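About Us

Hello, and thanks for dropping by! I run Plandholm, a small outfit that helps firms work out what robot kit they need before they sign for any of it. We don't sell robots and we don't take a cut from anyone who does. You tell us what gets packed, lifted or sorted in your building, and we come back with a plan and a budget you can put in front of whoever holds the purse strings.

I started out on the buying side myself, ordering machinery for a packaging firm called Sowah. My first big order was an arm that cost less than I'd feared, and I was very pleased with myself until the bills for the frame, the floor plates, the guarding and the wiring turned up (in that order, over one long winter). I've kept a list of forgotten costs ever since. It has 30 lines now and it still grows.

How we plan a cell

We nearly always start with a layout on screen. You send us a floor plan and a few measurements, we build the room, and then we put the arms in and see what they can get at. I love this part! Moving a table costs nothing at this stage, and you'd be amazed how many arguments get settled once everybody can look at the same room.

The layout below is one we built for Todinar, who wanted to know what they'd be paying for if they moved their box work over to robots. The arm on the right hangs from its own black frame beside the table, so the frame got its own line in the budget, and so did the second arm over in the far corner. The cart on the left with the buttons and the red emergency stop went in as well - people forget the stop controls all the time, and they need a place to live and a bit of floor around them.
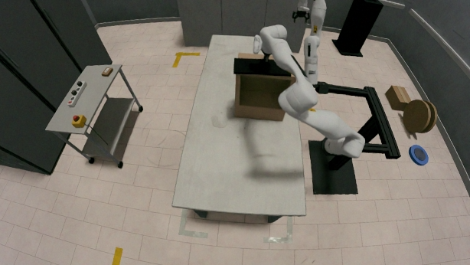 What it costs

Our planning fee is fixed and agreed before we start. For that you get the layout, a parts list with a low and a high price for each item, and 2 calls with me to go through it all. Most plans take three weeks. If you're applying for next year's money, please get in touch before January, when my diary goes a bit mad.

We'll also tell you if we think you should wait. Drivia came to us wanting a whole line and went away with one table, one arm and a training budget. They were a bit put out at first, I think, but they've been back to us for a second plan.

Who we work with

Mostly firms with fewer than 100 staff, plus the odd college kitting out a teaching lab. You don't need an engineer on the payroll, and rough sketches are fine. Use the contact form, tell me what you're hoping to automate and what you've got to spend, and I'll write back myself.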